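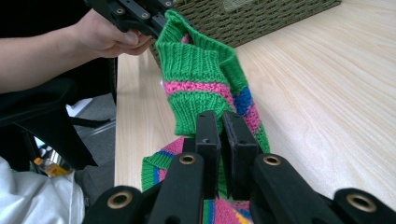
Page last changed: February

Ivulside Sock Yarn: Frequently Asked Questions

What is the fibre content?
Wool and nylon. The percentages are printed on the ball band for each colour.

How many metres are in a ball?
126. An adult pair with a standard leg takes 3 balls.

What tension does the pattern assume?
26 stitches to 10 cm in stocking stitch, measured after washing. Seed stitch works up wider, so check it on a separate swatch.

Can I mix dye lots?
Yes, in striped designs. For a single-colour leg, alternate balls every second row.

How many stitches do I cast on for the ribbed cuff?
68 for the medium. Other sizes are listed in the Arsenault pattern leaflet.

Can the socks be machine washed?
Cold, wool cycle, inside out. Dry flat. Do not tumble dry.

Who handles pattern corrections?
Sheldon Chan. Quote the leaflet title and row number.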